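We use cookies to remember your settings. By staying on this site you agree to our cookie policy. OK / Read more

People wanted who fold towels, wipe counters and have opinions about it

Hi, I'm Houda Tahiri, and I run the little home-care column and workshop group at Plerora. I'm looking for people to spend a bit of time with me this summer folding, wringing, wiping and generally fussing over cleaning cloths. Yes, it's paid! And no, you don't need to be good at it (I'd love to have a few of you who stuff everything in a drawer and push it shut with your hip).

Some background. Back in June I asked readers how they fold their cloths and I got 300 replies, most of them longer than the column itself. People fold in thirds, people roll, people do a thing where you pinch the middle and let the corners drop, and then there's my own mother-in-law's method, which I've watched many times and still can't copy. So now I want to see it happen in front of me, with real cloths on a real counter, and write it up as a small booklet on caring for kitchen textiles.
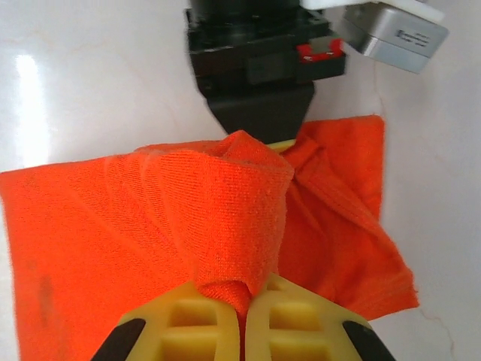

2 min read

Orange cloth on a shiny white surface with gray veining, all bunched up and pinched in the middle: I could look at folds like that all day. A crumpled cloth is where every session starts. You get one in a heap, you find a corner (or you don't bother, some people never look for one), and you get it to whatever you call folded. Then we do it again with a different kind of cloth, because a thick one and a thin one behave like two different animals.

What you'd be doing

You come to our workroom on Tijani Street for 3 sessions of 80 minutes each. The first is all folding. The second is wiping and wringing, so wear sleeves you can push up. The third is sorting and putting away, and it's the one I'm most excited about, since cloth drawers are a very personal business and I'm nosy. I'll be sitting next to you with a notebook and asking things like "why that corner?" Jarmila Mikuš makes the tea and writes down whatever I miss.

Who I'd like to hear from

Anyone over 18 who can stand at a counter for a while or sit at one (we have a lower table too, just tell me). Left-handers, please, please apply, we had hardly any last time. If you've worked in a laundry, a hotel or a restaurant kitchen, say so. Same if you have sore hands and have found ways around it. We use unscented soap only, but let me know about any skin trouble.

Pay and practical stuff

You get $80 per session, paid the same day, and you take home the cloths you worked with. Bus fare is covered if you keep the ticket. Parking is awful, so don't count on it.

How to apply

Write me a few lines by August 1, 2019. Tell me how you fold a dish towel and who taught you. Skip the resume. Put "cloths" in the subject line or it'll land in the pile with the newsletter mail, and that pile is scary. I'll answer everyone, though it may take me a week or so.

Comments

Femi Shehu: Do you want people who iron them? My wife says this disqualifies me.

Houda Tahiri: Femi, it moves you to the top of the list!

Chibuzor Briggs: Left-handed, two years in a hotel laundry, and I roll. Email sent. Can I bring my own cloth? I have one I've been using forever and I don't trust new ones until they've been washed a lot.

Houda Tahiri: Bring it, and I promise to give it back.

Ikechukwu Balogun: Is the workroom up the stairs or on the street side? Bad knee.

Houda Tahiri: Street side, one low step, and there's a rail.

Contact: Plerora Home Workshops, Box 2745 | © Plerora | Back to top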